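2026年10月10日 作業ノート

朝いちで塩分計の校正。標準海水を開けたら残りが思ったより少なく、前回使った人の気前のよさに感心した。ノートをめくったら前回使ったのは私だった。

本題。Tambunan湾の係留系から上がってきた水温・塩分の記録を見直している。深さ40 mのロガーは2,677点ぶんのデータを吐いてくれた。ありがたいのだが、途中から塩分が階段状に下がっている。海がこんなに几帳面に階段を作るとは思えない。考えられるのは、電極に何か付いた、電池がへたった、私が設定を間違えた、のどれか。例年の実績からいえば三番目が本命である。

設定ファイルを確認。サンプリング間隔は合っている。圧力補正も入っている。本命が外れたので、少し気分がいい。

次に電極。付着物を疑って希酢酸で洗い、すすいでから同じ標準海水で測り直したところ、値はほぼ動かなかった。洗う前の電極の写真を撮っておくべきだったと、洗ったあとで気づいた。毎年この欄に同じことを書いている気がする。

電池の電圧記録は別ファイルになっていて、Galtowの読み出しソフトでしか開けない。このソフトは開くたびに言語設定をやり直せと言ってくる。しかたなく付き合う。電圧は階段の始まる少し前から落ちはじめているが、仕様の下限は割っていない。怪しいが有罪とまでは言えない。 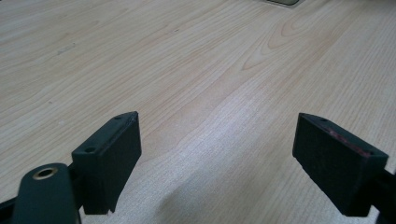
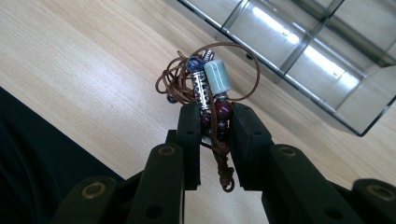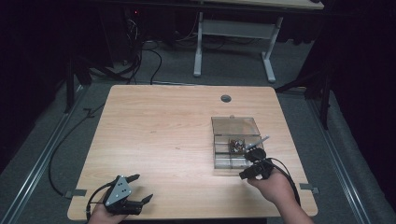

木目の明るい天板。三枚とも同じ場所、同じ回。

Boonmee Phrommaさんに電話で相談した。彼は湾口側の係留を見ているので、同じ時期の塩分を読み上げてもらった。向こうにも低下はある。ただし階段ではなく、だらだらした坂である。つまり、薄い水が入ってきたこと自体は本当らしい。坂を階段に仕立てたのが海なのか機械なのか、という話になった。

彼の意見では、内部潮汐で躍層が上下していれば、固定深度のロガーは薄い水と濃い水を交互に見るはずで、片道の階段にはならない。もっともである。私も同じことを考えていた、と言っておいた。考えていたのは本当だが、電話の三分前からである。

そこで水温のほうを重ねてみた。塩分が段を下りるときに水温も動いていれば海のせい、塩分だけが動いていれば機械のせい、という乱暴な判定をする。結果、最初の段では水温も上がっている。二段目以降は水温が知らん顔をしている。要するに、海が一段作って、残りは機械が真似をした。厄介な合作である。

処理方針(仮)
・最初の段まではそのまま採用。
・二段目以降の塩分には疑わしいフラグを立てる。水温は使う。
・密度を計算するときは、フラグの付いた区間を埋めない。前に線形で埋めて、存在しない水塊をひとつ発見しかけた前科がある。
・圧力の記録は全区間で問題なし。係留索の傾きも小さい。

二段目の始まりは先頭から370点目あたりと書きかけて、数え直した。370点目は最初の段の終わりだった。行番号がゼロから始まるか一から始まるかで、スクリプトと表計算の意見が割れている。今後このノートではスクリプト側に合わせる。表計算の人は一を足して読んでください。

午後、濁度計の件。Uvoraの航海で使ったほうの窓にうっすら曇りがある。乾いた布で拭いたら曇りが広がったので、触るのをやめた。交換用の窓は棚のいちばん上の箱にあるはずだが、箱にはWorkeroとしか書いていない。中身を書かずに業者名だけ書く習慣は、そろそろ見直してほしい。なお字は私の字に似ている。

窓の交換は急がない。次の観測までに曇りの前後で同じ懸濁液を測り、差を出しておくこと。差が小さければ過去のデータは救える。大きければ、表層の濁りについて私が夏の報告に書いた一文を引っこめることになる。短い文なので傷は浅い。

採水ボトルの塩分検定は2本だけ済ませた。どちらも深いほうの試料で、ロガーの値より高く出ている。二段目以降を疑う側に一票。ただし2本で票決するのはどうかと思うので、残りを測り終えるまで結論は書かない。試料瓶のひとつは中栓がゆるく、蒸発したかもしれない。蒸発なら塩分は高く出るので、都合のよすぎる証人である。別の棚に分けて、ラベルに「栓ゆるい」と書いた。今度は中身も書いた。

Boonmeeさんから追って連絡があり、湾口側の生データを送ってくれるとのこと。時刻が現地時か世界時か、届いたら真っ先に確かめる。以前これを怠って、潮が川より先に海へ帰る図を作った。図としてはきれいだった。

残り
・残りの試料の検定。測る前後に標準海水をはさむ。
・電極は洗浄後、室温の人工海水に一晩つけておく。明朝もう一度読む。
・電圧の記録をテキストで書き出し、塩分と同じ時刻軸に並べる。
・標準海水の注文。今度は多めに。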